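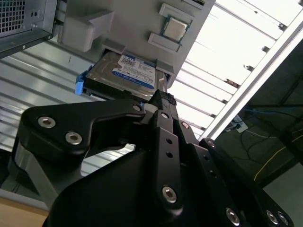
Jalen Achterberg commented that the force limit in item 1.3 should be read back from the controller at startup. The value in the configuration file had been accepted as evidence at the July review, and he did not consider that sufficient.

Cernham Cell Software: Pre-Run Inspection Checklist
Applies to: Bavora motion planner, Clovoren perception service
Task: handling of 3.5-inch drives at an open desktop tower

Section 1. Control
1.1 Emergency stop tested from the operator side. Pass.
1.2 Control loop confirmed at 1,000 Hz with logging switched on. Pass.
1.3 Force limit read back from controller and matched to the signed value. Pass.
Comment: Wording changed as Mr. Achterberg requested.
1.4 Gripper holds its last commanded position when the planner process is killed. Pass.
Comment: Repeated with a drive in the fingers. Same result.
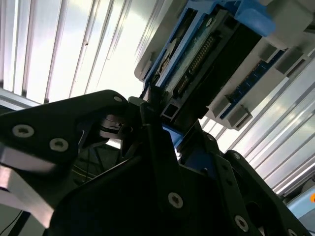 Lihua Wei
Software Safety Inspector, Cernham

Section 2. Perception
2.1 Wrist camera and fixed camera clocks agree. Pass.
2.2 Drive pose estimate rejected when confidence is below threshold. Pass.
2.3 Estimate remains stable against bright, slatted backgrounds. Open.
Comment: The recorded set of 2,436 frames was replayed. Rejections were grouped where the backdrop is washed out. Yaqin Xu is to review the exposure settings before this item is closed.
2.4 Stale frames discarded and the event written to the log. Pass.

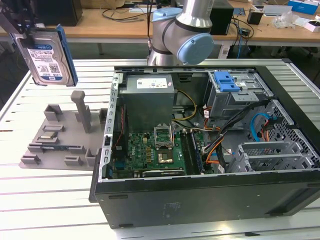

Page last changed: Sun 12 December

Section 3. Planning
3.1 Collision model includes the case walls, the drive cage and the gray fixture plate beside the tower. Pass.
3.2 Upright post on the fixture plate modeled at full height. Pass.
Comment: An earlier model stopped 18 mm short. Do not load scene files saved before the correction.
3.3 Held drive and caddy attached to the gripper in the planning scene before any transfer move. Pass.
3.4 Loose cables inside the case covered by a keep-out zone. Conditional.
Comment: The zone is drawn by hand. It must be checked again each time a tower is placed on the table.

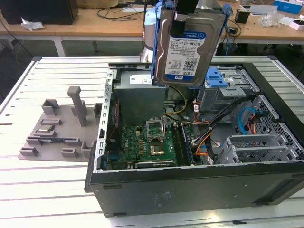 Does a planner restart in the middle of a transfer require the whole checklist to be repeated?
Only items 1.3, 1.4 and 3.3 are repeated, and the restart is entered in the run log with the operator's initials.

Section 4. Tooling and records
4.1 Software versions match the release sheet. Pass.
4.2 Run log opens in the Tello viewer without errors. Pass.
4.3 Open items assigned. Items 2.3 (Yaqin Xu) and 3.4 (Clyde Abernathy).

Result: released for reduced-speed operation until item 2.3 is closed.
Countersigned: Joyce Bakilana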